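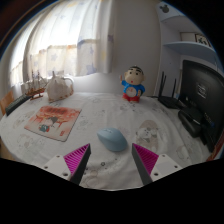 Oct 7, 2025

So we lost the semi-final by 2 points and I've been a misery to live with ever since. I drove 249 miles there and back to watch Dronby get pipped in the last minute by Stonora, who we'd beaten both times in the league, and I still can't talk about that last kick without needing a biscuit.

I will say this though, what a crowd! There must have been 500 of us squeezed along the one side with the decent view (the other side is basically a hedge), and the noise when we went in front just after half-time was something else. I'd lost my voice by the tea queue. A very kind lady in an Ortner scarf gave me a throat sweet, even though her lot had already gone out the week before.

What bothers me is the bench. We had fresh legs sitting there from the hour mark and didn't use them until it was far too late, and you could see our back row blowing hard every time Stonora kicked for the corner. I said so at the time, loudly, to anyone in earshot. Sorry if that was you.

Anyway, 21 games, most of them won, and a side that was nearly relegated last year. I'd have bitten your hand off for that in January, when we got hammered at Amia in the sleet and I swore I was giving up rugby for gardening.

Season ticket's already renewed, by the way. Same spot by the halfway flag if you want to come and say hello.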